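Tremolo pedal ticks in time with the LFO, only on a shared supply

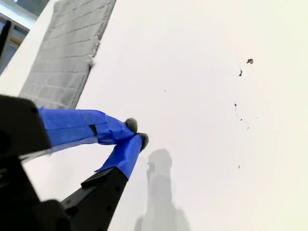 Blue tape and grey pads, against the wall.

Posted by Ningsih Tambunan, August 24, 2025
Tags: tremolo, power, noise

I built a Jondetti optical tremolo from the kit. The LFO is a standard phase shift type on one half of a dual opamp, and it drives an LED facing a photocell. The audio path is a single JFET stage. It works, but there is a tick once per cycle that follows the rate knob. With the depth at zero the tick is still there.

On a battery the tick is gone. On my Liem 9 V supply, with a fuzz and a delay on the same daisy chain, it is plainly audible at bedroom volume. The supply is rated at 300 mA and the three pedals together draw 60 mA, so I don't think I am overloading it.

I have already tried a different patch lead and rerouted the LED wires away from the input jack. No change. Is this a grounding fault or do I need an isolated supply?

Answer 1 (accepted)

The battery test tells you most of it. The LED switches current sharply and the supply rail moves with it. Inside the pedal the audio stage sees that movement, and on a daisy chain the other pedals see it as well. A fuzz placed after the tremolo will make it much worse.

Do these in order and listen after each one:

Put a 100 ohm resistor in series with the 9 V feed to the LFO section only, with 220 uF to ground on the LFO side. Keep the audio stage fed from before the resistor.

Run the LED return straight to the DC jack ground on its own wire. On the Jondetti board it shares a thin trace with the JFET source resistor. Cut the trace beside the LED pad and check with a meter that you have separated the two.

Swap the dual opamp for a low current type such as a TL062. The pinout is the same.

The first step usually removes most of it. If a trace of tick remains, fit a small capacitor across the LED to slow the edge. Start at 1 uF. Too large a value will flatten the depth at fast rates.

Answer 2

Just get an isolated supply. I went from a daisy chain to a Jelus and all my noise went away.

Comment from the asker: I borrowed one. The tick dropped but did not go away.

Answer 3

Same kit, same tick, bought from the shop in Skumimcombe. Agree with the resistor and capacitor. Also check the orientation of the electrolytic next to the DC jack, as the silkscreen on the early boards has it backwards. Measure it before you power up again.

Comment from the asker: Mine was the right way round. The resistor and the separate ground wire fixed it, and I left the opamp alone.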